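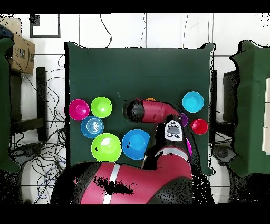
Kitchen scale drift, part 2

Mar 25, 2017

The Zituteck scale read 1,420 g for a load that should have come to 1,406. That is 14 g over. I let it sit powered on for 30 minutes and repeated the test with the same bowl, zeroed first. Same result, so warm-up is ruled out. Nele Lenz suggested weak batteries. New ones cut the error to 2 g, and I can live with that for bread. Next I want to check the corners of the plate, probably in April.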